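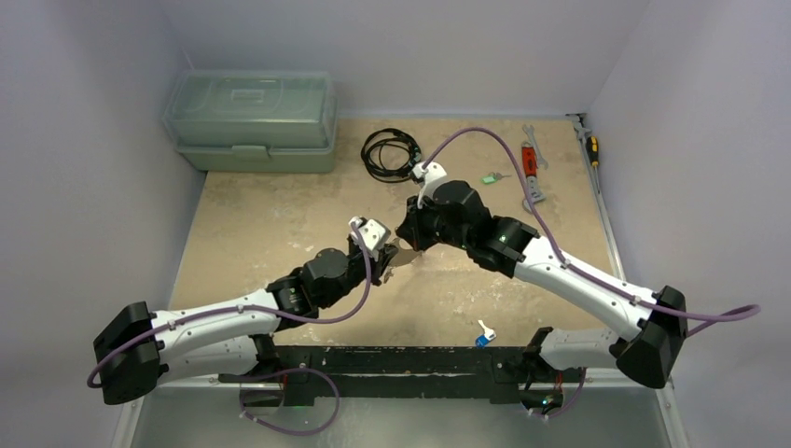
Scuffed beige top, pale lavender walls.

Scuffs on a worktop, what works for us

Dry cloth first, always. Grit under a damp rag just makes more scratches. Then warm water and one drop of dish soap, wring it out hard.

Dark rubber marks: white eraser, small circles. Baking soda paste if that fails, but try it in a corner first. Took the shine off my shelf at the Promholm place, still mad about it.

Glue drips - leave them til hard, then a plastic card held flat. No knives.

Old tape goo: cooking oil, 19 minutes, wipe, then soap again becuase oil is worse than goo.

Painted walls next to a bench get greasy at elbow height. Soft sponge, hardly any water, start at the bottom and go up or you get streaks. Pale colors show every drip. Keep a jar of the leftover paint, label it with the room and the shade number (ours is 582, wrote it inside the closet door too).

Wax? Once a year, December, when I'm stuck inside anyway. Thin coat. Thinner than that.

Crayon on paint, see the Conby page. Drawer runners next time.

Updated 29 May 2024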